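Plandell started in a garage with a dryer that only ran if you leaned a chair against the door. It belonged to an aunt, as did the garage, and she charged us rent in clean pillowcases. That was in February, and we have been washing other people's sheets ever since.

## What we do

We're a linen service for small inns, rental cottages and the kind of guesthouse that has a name for every room. You leave the bags on the porch, we take them away, and they come back folded. Fitted sheets too. We do fold them, and no, we won't show you how - it took us a whole winter to learn and we'd like to get some use out of it.

Our first customer was the Birnholm, an inn with 30 beds and strong opinions about starch. They're still with us. So are the opinions.

## How we work

Everything is washed at our plant on the Sindach road. Each customer's linen runs in its own load, so the sheets you get back are the sheets you sent, including the one with the iron mark that you've been hoping we'd lose. We use unscented soap. People sometimes ask for "mountain breeze," and we tell them to open a window.

The van goes out at 6 a.m. and again after lunch. We have 2 vans on paper. One of them is mostly a place to keep hangers.
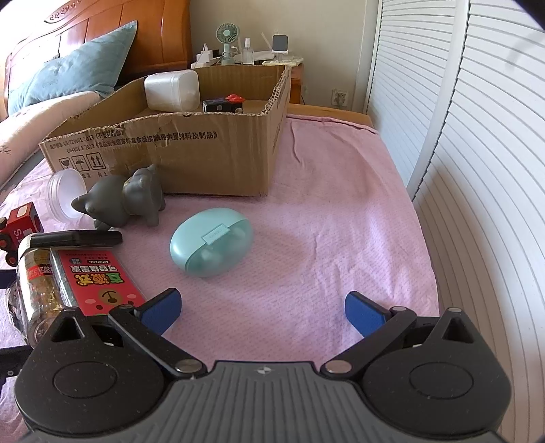 We also mend. Small tears, loose hems and tired elastic are included in the price, and anything past saving gets cut into rags and sold by the pound to the Adugna paint shop next door, who are less picky than the Birnholm.

## Working with us

There's no contract and no minimum order. If you have one cottage and four towels, we'll wash four towels. Leave a message at extension 3213 and let it ring for a while, as the phone is next to the big dryer and the big dryer usually wins.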